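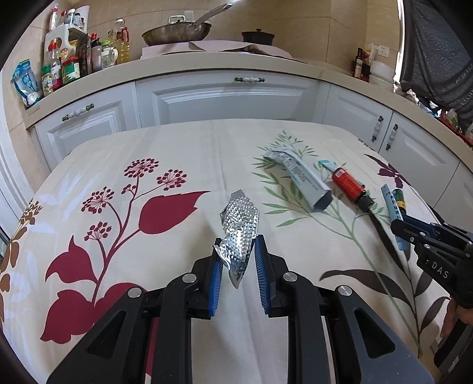

Foil between the blue pads, second gripper coming in from the right.

I have been comparing two sets of finger pads and two ways of mounting a camera on a hand-held gripper since September, and I said I would write it up when I had enough runs. I have 1178 usable ones now, so this is the write-up. It is long and mostly about small things.

The job is sorting trash and near-trash off a kitchen table. Foil wrappers, empty tubes, caps, small bottles. I picked it for two reasons. The objects cost nothing, and they are all bad to hold in different ways. A wooden block tells you very little about a gripper. A piece of crumpled foil tells you a lot in a few seconds.

The two pad sets

The first set I call Stan, after the name on the bag they came in. They are flat, gray, and fairly hard. The second set is called Kurna and is blue, ribbed, and softer. Both bolt to the same jaws with the same screws, so swapping takes a few minutes once you have found the right driver. I lost the driver twice.

For anything with a firm body, such as a bottle or a full tube, I could not find a difference worth reporting. Both hold. The Stan pads are a little better at pulling a cap straight up, I think because they don't give when the cap resists.

Foil is where they part ways. Foil that has been crumpled once has a few stiff ridges and a lot of empty space. With the hard pads you close on a ridge, the ridge folds, and the whole piece turns in the jaws. You can close further, but then it turns the other way. With the ribbed pads the foil settles into the ribs and mostly stays at the angle you picked it up at. That matters if you want to put it down somewhere particular, and it matters even more if a second gripper has to take it from the first.

Out of 564 foil picks split evenly between the sets, the hard pads dropped or badly rotated the piece 25 times and the ribbed ones 12 times. I counted a bad rotation as anything where I had to put the piece down and start over. Those numbers are mine, from one table, with one main operator, and I would not build anything expensive on them. But the gap was there in every batch, and it got no smaller as I improved.

One thing against the ribbed pads: they pick up dirt. Crumbs get down between the ribs and stay there. I clean them with an old toothbrush and dish soap at the end of a session. If I skip that, the next session starts badly. The flat ones you can wipe on your sleeve.

Another thing against them is that they are thicker, so the jaws don't open quite as wide. I only noticed this with containers. There is one jar I used to be able to pick up from above and now have to come at by the neck.

Camera position

With the camera mounted low and close to the jaws you get a very good view of the pads and whatever is in them, and not much else. With it higher and farther back you see the table, the other gripper, and the back of the room, and the jaws take up less of the picture. I had always used the low mount. Krešimir Delić, who has done much more of this than I have, told me to try the high one for a full week before deciding, so I did.

The low mount is better for one-handed work. You can tell whether you have really closed on something or only on its edge. When I go back through recordings to mark where a grasp begins, I can do low-mount footage at nearly double speed.

The high mount is better as soon as there are two hands. With the low mount, the second gripper turns up very late, often when it is already touching the object. With the high mount you see it come in and you can tell what it is heading for. For handovers there is no contest. I have left both grippers on the high mount and don't plan to change back unless I go back to working with one.

Exposure was a nuisance with both. My kitchen is light all over: white cabinets, beige tile, a cream tablecloth. Put shiny foil in the middle of that and automatic exposure goes up and down every time you turn your wrist. I fixed the exposure at the start of each session and checked it again if the light outside changed. After four in the afternoon I stopped bothering and quit for the day.

I also tried a plain gray cloth for two sessions. The recordings looked cleaner and the foil was easier to pick out. Then I took the gray cloth off and put the flowered one back. Real kitchens have flowers on the tablecloth, and anything trained on my footage is going to have to deal with that sooner or later. If you are only measuring grip, use the plain cloth. It will save you time in review.

Weight and wrists

Neither gripper feels heavy when you pick it up. Both feel heavy after forty minutes. The weight sits forward of your hand, so your wrist is holding the nose up the whole time. I shortened my sessions to half an hour with a break in between, and my grasps per session went up.

The trigger on my right-hand unit is stiffer than on the left. I assumed it was my hand until I swapped them and the stiffness moved over. I took the linkage apart, cleaned it, put it back together with a tiny amount of dry lubricant, and it is now nearly the same as the other one. Check the screws on the linkages while you are in there. Two of mine had backed out far enough to feel with a fingernail, and the jaws had been closing slightly crooked for I don't know how long. I threw out the runs from that session and the one before.

Two people or one

Most two-gripper runs are just me with one in each hand. For a part of them Zorica Popescu came over and took the second gripper, so each of us had one. I expected this to be slower, and it was, at first. We kept reaching for the same object. After we agreed that whoever had the foil would say so out loud, it went smoothly enough.

What changed with two people was the timing. When I hand something to myself, the receiving hand is already closing before the other has stopped moving. Two people wait for each other. There is a short pause with both grippers still, and then the second one closes. I don't know yet which kind of run is more useful. I have kept them in separate folders so I can find out. Zorica also approaches things from the side much more than I do. I come from above almost every time, and I hadn't known that about myself until I watched her recordings next to mine.

Recording software

I used Lotgate for the recordings and Brerker for lining up the two streams. Lotgate does what it should. It starts, it records, it names the files in a sensible order. My only complaint is that it gives no warning when the disk is nearly full. It stops, and you find out when you look over.

Brerker took me an evening to set up and I still don't like it much. It lines up the streams by matching a hand clap or a flash at the start, and if the clap is too quiet it picks some other noise and says everything is fine. I lost a batch to a cupboard door. Now I tap the jaws of the two grippers together where both cameras can see them, twice, and line up on that by eye if the automatic match looks wrong. It adds a few seconds to each run.

Objects that gave trouble

Flattened tubes, the kind toothpaste or hand cream comes in. Lying flat on a cloth they are almost impossible from above, because the jaws drag the cloth up along with the tube. You have to go in at the crimped end, or tip the tube up with one jaw first. The ribbed pads drag the cloth more than the flat ones do. I ended up clipping the cloth to the table underneath at the corners.

Small cylinders that roll. No pad helps with these. You need to come in with the jaws on either side and close slowly.

Anything with a long handle. The natural place to grab is the handle, and then the heavy end swings. I got better results taking hold right where the handle meets the body, but it took me a long while to do it without thinking.

Thin plastic film I gave up on. Neither pad set picks it up flat from a cloth often enough to be worth recording. I may try again with a thinner jaw tip.

What I am keeping

Ribbed pads on both grippers, high camera mount on both, fixed exposure, half-hour sessions, flowered tablecloth, clipped down. The flat pads are in a labeled bag in the drawer and will come out again when I get to bottles and jars, which is next on the list.

I have also ordered a second set of the blue ones. The rib nearest the tip on my left jaw is starting to wear, and I would like to know whether a worn pad behaves more like the flat ones before I swap it out. I will run the same foil picks on old and new and post the numbers when I have them.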